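Feeling Your Way Around: A Vibrating Wristband for Walking Through Virtual Rooms

Final report, Plallska project team
Written by Glenys Yeoman, with Roy Mottram and Ingeborg Mayrhofer
Supervisor: Carol Parsons

Why we did this

Anyone who has spent time in a headset knows the moment when your hand goes straight through a wall. You see the wall, you hear your footsteps bounce off it, and then your fingers are on the other side and the whole illusion is gone. We wanted to find out how much of that could be fixed with very cheap parts. Plallska is our answer so far: a soft wristband with 9 small vibration motors that buzz on the side of your arm closest to a virtual object.

We had read a lot about expensive gloves before we started, and they are amazing, but they take forever to put on. A band goes on in seconds. Ingeborg had the idea of using the wrist, and we are so glad we listened to her!

How the band works

The motors sit in a ring. Our software checks the distance between the hand and the nearest surface, picks the closest motor and sets its strength. The first version used only on and off, and it felt like wearing an angry phone. Roy rewrote it so the buzz grows gradually as you get closer – that one change made more difference than anything else we did all year. 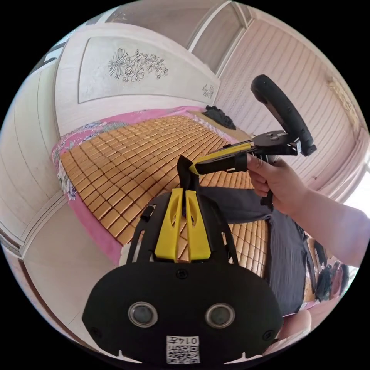

Getting the timing right was harder. If the buzz comes late, people feel it as a separate event and stop connecting it to the wall. We moved the distance check out of the main graphics loop and into its own thread, and the delay stopped being something our testers complained about.

Testing

We built a dark virtual maze called Grilano and asked 40 students to walk through it, once with the band on and once with it off. Half of them started with the band. In total we logged 451 wall hits, and most of those came from the runs without it. Several people asked to go again, including Lorraine Pearce from the design course, who then spent her lunch hour trying to finish with her eyes shut (she did!).

Problems

Two motors came loose in March and had to be glued back in. Thin wrists were also an issue, as the band slid around and the buzz ended up on the wrong side. A stretchier fabric would help.

What we would do next

We would love to try two bands at once, and to add different buzz patterns for wood, glass and water. Roy already has a rough pattern for rain running on the spare band, and it feels wonderful.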